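Teleoperation working group, Rindale — minutes, 21/01/2021

Present: E. Sakalauskas (chair), F. Pappas

1. Simulated cell

Pappas reported 97 remote-control demonstrations of plate moves recorded in simulation.

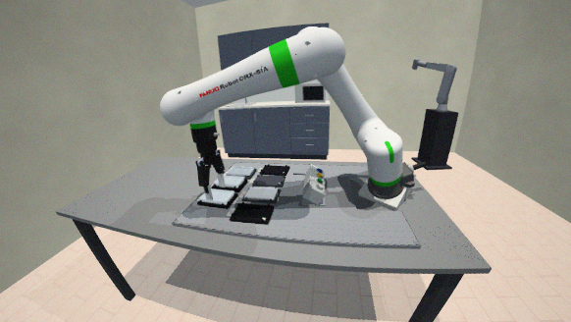
CRX-5iA in the simulated cell, gripper over the plates.

2. Deck view

Operators align on the printed position labels, N1 to N3 for the plates.

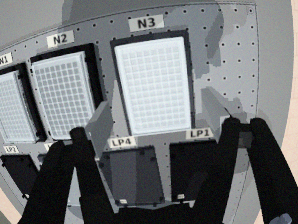
Pappas wants 30 more runs into the LP positions — approach angle still varies between operators. Agreed.
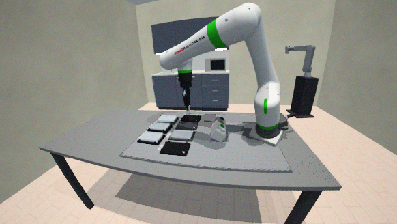
3. Actions

Pappas: re-export logs to Luik.
Sakalauskas: hand-guiding trial at Sestholm, March.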